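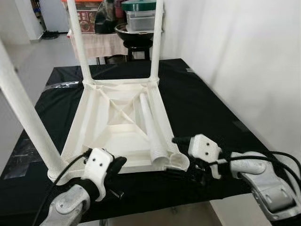

Putting Together a Screw-Leg Stool: Your Questions

March
By Chelsea Clegg

Search this site Enter keywords Go

Do I build it upside down?
Yes, always! Lay the seat flat with the ribs facing up and work on each corner from above. I throw a cloth over the table first so the top of the seat doesn't get scuffed.

Which leg goes where?
On the Clota stool all four are the same, so grab any of them. The Moser has two longer back legs, and I love it for that slight forward tilt, but check before you start.

How tight should the legs be?
Hand tight. Start each one with your fingers, keep it straight, and turn until it stops. If it fights you in the first turn, back it out and try again — a crossed thread is the one thing that can really ruin a plastic socket.

The last leg won't catch. Help!
Happens to me all the time. Park the loose leg inside the seat, look into the empty socket for crumbs or a sliver of plastic, and wipe the threads. Then turn the leg backward until you feel a little drop, and go forward from there.

How much weight will it take?
My Clota is marked for 200 pounds. Look for the number on your own stool or its paperwork.

What height should I get?
The 18-inch one is perfect at a regular table. For potting plants I like the 14-inch size (so good for the knees!).

Can I take it apart again?
Please do! It's the best part. Mine comes to pieces every fall and the legs go in a bag with the seat. Give everything another turn a week after you rebuild it, as the legs settle in with use.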